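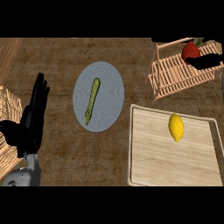

November 2, 2022
By Urszula Kaczmarczyk
3 min read

Stumora: the produce table

Stumora is our planning and control software for two-armed robots with multi-fingered hands. Most of the work on it since May has been done in simulation, on a wooden table with kitchen items and produce. This gallery page covers the produce setup, which we use to test changes to the planner before anything is merged. The notes are by me and Nusrat Warraich, who wrote most of the perception code.

The table
The layout is a plate, a dish rack and a tray, with one piece of produce on each: cucumber, red bell pepper, lemon. The planner gets a short instruction naming an item and a place to put it. It then has to pick an arm, pick a grasp and find a path for both arms. We randomize the item poses between runs and keep the seed with the log, so a bad run can be loaded again exactly as it was.

Right hand, pepper
The right hand is at the rack with its fingers across the lower side of the pepper. The rack is the hardest place on the table for Stumora. Its slats are thin, and the first version of our collision model turned the whole rack into a solid box, so every grasp inside it was rejected. Baran, our geometry tool, now breaks the rack into separate slats and keeps the gaps. Planning is slower with the extra shapes. We cache the static ones at the start of each run and that gets most of the time back.

Left hand, idle
When one arm is working, the other still has to be planned for. The left hand is holding nothing and has its fingers up, in the open space to the left of the plate. An idle arm is treated as a moving obstacle with a low-cost rest pose. Older builds froze it wherever it happened to be, and the working arm would then fail to find a path across the middle. It can now be asked to move out of the way.

Cucumber on the plate
Long items need an orientation as well as a position. Nusrat fits a line through the segmented points and passes the angle to the grasp sampler. The two ends are treated as the same, so a cucumber turned by half a circle gives the same list of grasps. The dotted rings on the plate gave the segmentation some trouble at first. Small patches of plate were being labeled as separate objects, and a minimum size filter took care of it.

Lemon on the tray
The tray has a raised rim, and fingers coming in low will clip it. The sampler now scores approach directions against the nearest edge. A lemon near the middle of the tray can be reached from most sides, and one close to the rim mostly from above.

Running it
A full test is 1000 seeds, run overnight on 8 machines with Grareo handling the queue. Grareo stores the plan, the contact events and a rendered view for each failed seed. The last full test left 69 failures. Most were at the rack, where the hand reached the pepper but the planner could not find a way to lift it clear of the rails.

Next
Nusrat is working on partly hidden objects. I am rewriting the retry logic, which currently gives up after 2 attempts even when the second failure has a different cause from the first. The Ukdale build has both branches for anyone who wants to try them before they are merged.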